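Laundry Arm Build - Frequently Asked Questions

We get a lot of the same letters about the laundry build, and I love every one of them, but my evenings are only so long! So I have gathered the usual questions on one page. If yours is missing, please write anyway.

What is the Callen?

Callen is the name we gave to our home-built robot arm and the little program that runs it. The goal is modest: take washing out of a front-loading machine and put it in a basket on the floor. It lives in the Gesier workshop, a shared space with a good solid floor, a washing machine we are allowed to fuss over, and a kettle.

Do I need a shared workshop, or can I build one at home?

Home is fine. The first version was put together on a kitchen table, and it went back in the closet every night before supper. What you do need is a clear patch of floor in front of the washer and somewhere to leave your half-finished parts where they won't be tidied away. The workshop mostly gave us company and a better drill press.

How much did it cost?

Our running total stands at 1,407 dollars, and that includes a few parts we bought twice (I ordered the wrong motors in February and was too embarrassed to send them back). If you already own a 3D printer and a decent power supply, I think you could do it for some 800 dollars. Please don't hold me to that, as motor prices wander up and down.

Where do the parts come from?

The motors and cable sets came from Wendari, and the bearings and small hardware from Van Acker. Neither one gives us anything for saying so. The white shells are our own prints, and the drawings are on the downloads page. There are 43 printed pieces in the current version, most of them small, and you can run the little ones together overnight.

Why two plain fingers? Wouldn't a hand be better?

I thought so too, at the start! We spent most of a winter on a three-fingered hand and it was a lovely thing to look at, but wet towels pulled it out of line every time. Two long fingers that open wide and close straight are far easier to build and to fix. The narrow tips get under the edge of a pillowcase nicely, and when one snaps you print another and carry on.

Where should the basket go?

As close to the washer as you can get it, right in front of the door and with the long side against the machine. We used to leave a gap, thinking the arm would want the room, and all we got for it was socks on the floor. Choose a basket with a wide, open top and sides that don't flop. Ours is the ordinary perforated plastic kind, and it has held up well. Do check that your door swings all the way open with the basket in place before you mark your spot.
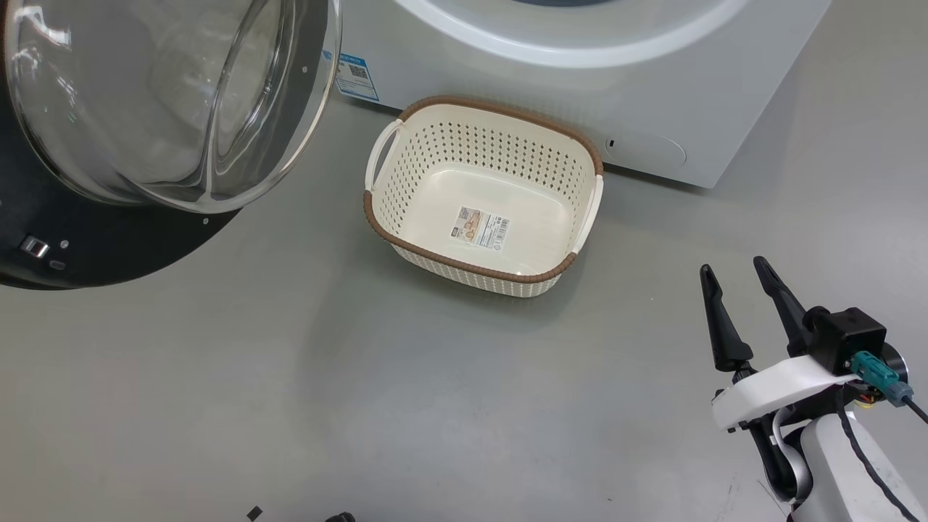
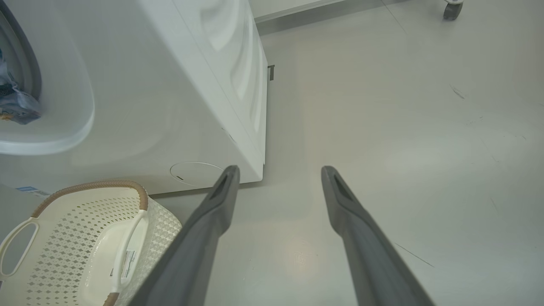 The basket up against the front of the washer, with the gripper fingers in both views.

Does the color of the basket matter?

A bit, yes. Pale baskets on a pale floor can confuse the program, and a darker trim around the rim helps it find the edge. If you have trouble, try a strip of brown tape around the top before you start changing any settings.

Can it open the door by itself?

Not reliably. We open the door by hand and then start the program. Door handles vary so much from one machine to the next that I would rather spend my time on the lifting.

What about glare and shiny floors?

Smooth floors throw back the overhead lights, and a bright spot can look like a stray white sock to the program. Turn off the lamp directly overhead if you can, or add a soft light from the side. We run our practice loads after 7 p.m. with the big lights off, partly for this and partly because the workshop is quieter then.

How many practice runs before it is any use?

Plan on 50 with the same few items, then start mixing things up. Begin with hand towels. Leave fitted sheets for much later - they are a misery for people, too.

Is it safe around children and pets?

Treat it like any other power tool. Keep a stop switch within reach, stay in the room while it runs, and tie your cables along the arm so that they can't snag on the door. Unplug it when you are done for the day. Our arm moves slowly on purpose, and I would ask you to keep yours slow as well.

Can I come and see it?

Please do! Send a note through the contact form first so that we can make sure the arm is in one piece that evening. Bring a towel if you like - we are always running short of clean ones to practice on.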